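Reels on the bench

6th December

The river closed for me when the water came up brown, and it has stayed that way. I don't mind winter fishing but I do mind wading in something I can't see the bottom of, so the waders are hanging up and I have been going through the reels.

I own 6 that get used. Two of them are fine and only needed a wipe. The one I use most for sea trout, the Norkik, had been making a noise on the retrieve since late summer and I had been ignoring it. Once I got the spool off, there was sand packed in behind the drag knob and the old grease had turned to something like candle wax. It came out with a toothpick and a lot of paper towel. I put on a thin smear of new grease, turned the spool for a few minutes to work it in, wiped off what came out, and the noise is gone.

The drag washers were another matter. One had a flat spot and I had no spare, so I ordered a set. While I was at it I bought 60 yards of new backing for the small reel. The old backing had a pink stain from some running line I gave up on years ago, and I never liked looking at it.
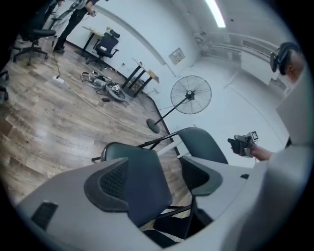
Two black office chairs, close together.

Lines next. I strip them off into a bucket of warm water with one drop of dish soap, leave them a while, then pull them through a cloth. The floating line cleaned up well. The intermediate has a crack 17 feet from the tip, right where it sits in the top guide when I'm holding the head still, and I think it has had its last season. I could cut it and put in a new loop, but then the head is too short for the rod and I would be annoyed with it all spring.

The Skelon is the one I can't decide about. It is an old click-pawl reel, heavy, and the pawl spring is weak enough that the spool overruns if I pull line off fast. I tried bending the spring a little and that helped for one evening in the yard. A new spring would have to be made. Or I leave it alone and keep a finger on the rim, as I have been doing.

Leaders are cut and coiled, marked with tape this time. I went with a longer butt section for the bigger tubes — the short ones kept folding back on themselves in a wind.

I have a trip to Trornmont penciled in for March if the snow lets me over the pass. The lower pools there are slow and deep, so I'll want a sinking tip, and I still have to buy one. Until then the reels are back in their pouches with the drags loosened off, and the hook boxes are next. A lot of rust in the bottom one.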